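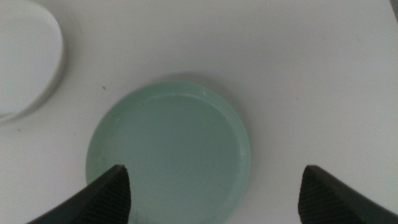

Starum shallow round dish, pale green

Low-sided round dish for holding small items on a bench, desk or worktop. The floor is flat and sits below a raised rim that runs the full way round. Finish is soft and frosted. The rim reads slightly lighter than the floor, and faint concentric swirl marks may show on the inner surface. These do not affect use.

Specification
Range: Starum
Shape: round, shallow
Colour: pale mint green
Finish: frosted
Diameter: 149 mm
Depth: 22 mm
Maximum load: 500 g, evenly spread
Pack size: 3

Use
Place on a flat, level surface. Suitable for screws, beads, seeds, clips and other dry parts. Not for use in an oven or microwave, or over a naked flame. Do not use as a cutting surface.

Care
Wash by hand in warm water with a mild detergent. Abrasive pads will dull the finish and can mark the rim. Small surface nicks are not classed as a fault.

Related items
Virkia deep round dish, grey
Virkia divided tray
Drarnow bench mat, white

Ordering
Supplied by Malabanan in full packs only. Shade may vary slightly between batches. Unused packs can be returned in their original wrapping.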